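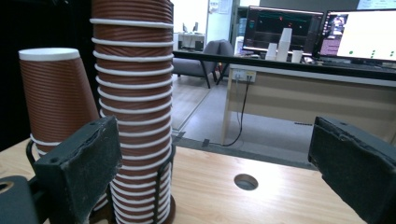 Paper cups on a table, Zamdale open day.

Zamdale promised 300 visitors for its open day on May 16, 2025. Jessie Menzies at the gate told me 260, and even that felt generous by the time I got to the bottling hall. The tour lasted two hours — one of them a talk by Torquil Leckie on water savings, with no figures. I asked for some and was told July. The coffee was decent. I'd want to see the meters before believing the rest.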